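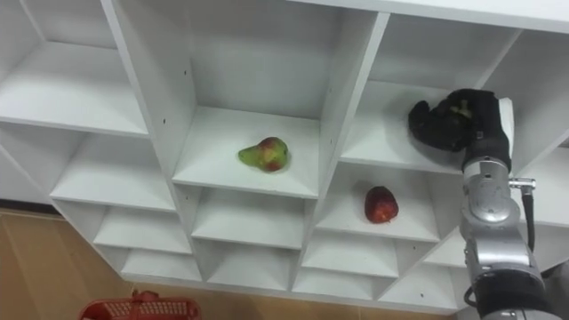
Tracy Holmgren

The shelf cost more than the first motor. It is a white cubby unit, the kind people put shoes in, and it stands at the back of Plundallow, a shared workshop in a former print shop. Members pay $60 a month for a bench and a key.

For most of this year the shelf has been where Hiron works. Hiron is a two-armed picking robot, silver down the arm with a black hand, and its job is groceries. A pear goes in one cubby, an apple in another, and the arm has to reach in without hitting the dividers.

The dividers are the hard part. On an open table the hand can come at a piece of fruit from any side. In a cubby it has to go in from the front, low, with the fingers closed up until there is room to spread them.

The group has put up to 900 hours into the build since October, mostly on weeknights. The control software, called Zoubi, was rewritten 3 times. The current version plans a reach in 40 seconds - slow, but members say they would take slow over a cracked shelf.

Fruit was picked because it is cheap and no two pieces sit the same way. Pears are worse than apples. They roll in a curve, and the narrow end gives the fingers little to hold.

Next on the list is a second shelf, with doors.

Last updated: Jul 25, 2020

14 shares | 3 comments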